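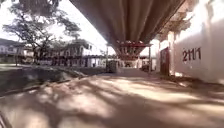 The path under the deck, with the tree side on the left.

Leave the Path Alone for a While

An opinion

The people who want to improve the walk under the elevated deck at Prirkdale have a plan, and the plan has a name, Follov, and a drawing with a lot of green on it. I have read it twice. I walk that path most days, and I still can't tell what problem it is supposed to fix.

The plan begins by calling the path "underused." I would like to know what a path looks like when it is used enough. People go along it to get to the other end. Some of them stop under the tree. A path has done its job when you've reached the far side, and I don't see how planters, a "rest hub" and a stripe of colored paving will get anybody there sooner.

According to the proposal, the work would cover 264 yards and the surface would be taken up and relaid in 30 colored panels. There would be new seating, new signs and a thing called an arrival moment, which I believe is a bigger sign. The count behind all this was 300 people, taken on one day in June. It is hot here in June. I'd have stayed home myself.

The case for shade

What the path has, and what most new paths I've been sent to admire don't have, is shade. It comes from two places. The concrete overhead gives the heavy kind, a solid dark band you can walk into with your eyes still full of sun. The tree gives the broken kind, all streaks and spots on the paving, and it moves when there's wind. Between the two of them you can cover a good part of the distance without a hat.

Neither was planned as an amenity. The deck is up there to carry something over our heads, and I doubt that anyone who drew those long girders spent a minute on what it would feel like below. I find that encouraging. It makes me suspicious of people who say comfort has to be designed in from the start by a firm with a brochure.

The Follov drawing shows the tree, I'll give it that. It shows it about twice as wide as it grows, with a ring of bench around the trunk. Anyone who has tried to dig near an old tree knows what is down there. You can't set footings for a ring bench without cutting something, and the plan says only that roots will be "respected." I'd like to see a number of inches written next to that word.

Dust is a maintenance question

The strongest complaint in the proposal is about the surface, and it deserves a fair hearing. The path gets dusty. There's a fine sandy layer on it in places, and it shows every scuff. People with strollers dislike it, and so does anybody in good shoes. 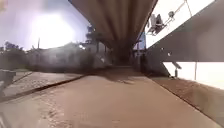
What sweeping would cost

I asked a contractor at Kultley what it would take to keep a paved walk of that length clean, and the quote came back at 2,000 a year for a regular sweep and a wash now and then. That's one person's quote and I don't offer it as more than that. But a swept old path and an unswept new path are easy to compare in your head, and the plan has no line in it at all for sweeping. It has a line for an opening event.

This is my main quarrel with projects of this type. They treat dirt as a failure of design. Dust blows onto colored panels just as happily as it blows onto gray ones, and a year after the ribbon is cut the panels will be tan too. Then somebody will call the path tired, and there will be another drawing.

The same goes for the signs. There's already a gray notice board on the long white wall, with a light border around it, and it seems to me a perfectly good notice board. If the town wants to tell walkers something, it could put it there. I'm told the new signs would be "interactive." I don't want to interact with a sign. I want it to tell me whether the path will be closed next week, and then I want to keep walking.

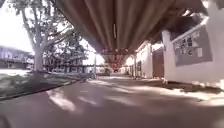 Supporters of the plan like to bring up Rozīte, where a walk of the same sort was done over with lights, murals and a row of kiosks. I went to see it. The murals are nice. Two of the kiosks were shut, and the walkers had moved over to one side to get past a café's chairs. It had become a place to be, which was the stated aim, and it had become a worse way to get anywhere. Maybe that's a fair trade in Rozīte. I'm not persuaded it is one here, where the path is the plain route and the other choice is walking in full sun.

I should admit where I'm weak. I like this path the way it is partly out of habit, and habit isn't much of an argument. There are people who find the dark stretch under the deck unpleasant in the evening, and for them a few more lights would be worth more than anything I've said about roots. Fine. Put up the lights. That can be done without lifting a single square foot of paving, and it could be done by the fall.

The open end is a harder case. Out there the concrete is pale and takes the sun full on, and at midday the glare is enough to make you squint. If I had the money to spend, I would spend it on another tree.

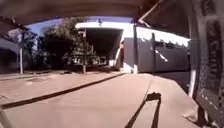 Bright paving, with the white-edged roof on the far side.

A tree takes years, of course, and it photographs badly when it's young. It won't make anybody's annual report. The Follov people have penciled in a fabric sail for the same spot, to be replaced "as needed," and I have seen enough fabric sails to know how that need gets measured.

So my vote is for a broom, some lights and one sapling. Comments on the plan are still being taken, and I've sent mine in, with the quote from Kultley stapled to the back.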